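Grullero Pasta and Sauce Maker
Section 4: Preparing Filled Pasta and Cream Sauces

4.1 Before you begin

Read Section 2 (Safety) and Section 3 (Assembly) before using the filling attachment for the first time. The procedures in this section apply to the Grullero with the standard bowl and the Rolside sheet roller. If your unit was supplied with the older Irkar roller, follow the separate leaflet for thickness settings. All other steps remain the same.

Wash the bowl, the paddle, and both roller scrapers in warm soapy water and dry them completely. The roller itself must never be placed in water. Wipe it with a dry cloth or the brush supplied.

CAUTION: Disconnect the unit from the power supply before fitting or removing any attachment.

4.2 Making the dough

1. Place 500 grams of flour in the bowl. Fine wheat flour gives a smooth sheet. Semolina may replace up to half of the flour where a firmer bite is preferred.

2. Lock the lid and select Mix. The paddle will not turn until the lid has clicked into place.

3. Beat the eggs in a separate pitcher and pour them slowly through the slot in the lid. Medium eggs vary in size; hold back the last spoonful until the texture can be judged.

4. Mix until the dough forms coarse crumbs that hold together when pressed. Add the remaining egg if dry flour is still visible at the bottom of the bowl.

5. Turn the dough out, press it into a ball, and knead it by hand until smooth. Wrap it and leave it to rest at room temperature for some 30 minutes.

Note: Do not use the Mix program for kneading. Prolonged operation with a stiff dough will cause the overload switch to trip. To reset the switch, see Section 7.

4.3 Rolling the sheets

1. Divide the rested dough into six pieces. Keep the pieces you are not using wrapped.

2. Flatten one piece by hand to the width of the roller opening and dust it lightly with flour.

3. Set the dial to the widest position and feed the dough through. Fold it in half and feed it through again, folded edge first.

4. Reduce the setting by one position at a time. For filled pasta, stop at position 6. For ribbons, stop one position earlier.

5. Lay the finished sheet on a floured cloth and cover it. Fill sheets promptly; a sheet with dry edges will not seal.

CAUTION: Keep fingers, sleeves, and utensils clear of the rollers while the unit is running. If dough becomes trapped, switch the unit off and turn the dial to the widest position before removing it.

4.4 Cream sauces

The sauce program heats and stirs at low speed. It is suitable for mushroom, cheese, and herb sauces, and for loosening prepared sauces from a jar.

1. Fit the stirring blade and add butter or oil. Select Sauce, Low.

2. When the butter has melted, add the mushrooms or herbs and close the lid.

3. Pour in the cream. Do not exceed the upper line marked on the inside of the bowl.

4. Add grated cheese after the heating stage has ended and the indicator has changed to Warm. Cheese added earlier may stick to the base.

5. If the sauce is too thick, stir in 2 tablespoons of the pasta cooking water. Repeat if necessary.

Note: Sauces containing egg must not be held on Warm. Serve them immediately.

The recommended proportions for the mushroom sauce were prepared by Christos Manolakis and are printed on the card supplied with the unit. The filling recipes in Appendix B are by Barış Ersoy. The Szilágyi paprika sauce in the same appendix requires the fine stirring blade, which is sold separately.

4.5 Storage

Uncooked filled pasta may be kept in the refrigerator overnight on a floured tray, in a single layer and loosely covered. For longer storage, freeze the pieces on the tray until firm and then transfer them to a sealed bag. Cook them from frozen.

Cream sauces should be cooled quickly, refrigerated in a closed container, and used within two days. Freezing is not recommended, as the cream may separate when reheated.
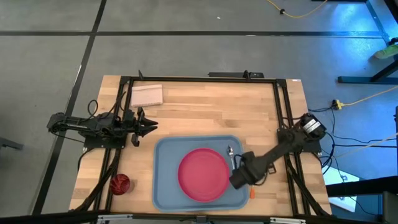
4.6 Cleaning after use

1. Switch the unit off, disconnect it, and allow the bowl to cool.

2. Leave any dough on the rollers to dry, then remove it with the brush. Do not use a knife.

3. Soak the stirring blade in warm water to loosen cheese or cream. The blade and bowl may be washed in the upper rack of a dishwasher.

4. Wipe the base with a damp cloth. Store the roller in its box with the dial at the widest position.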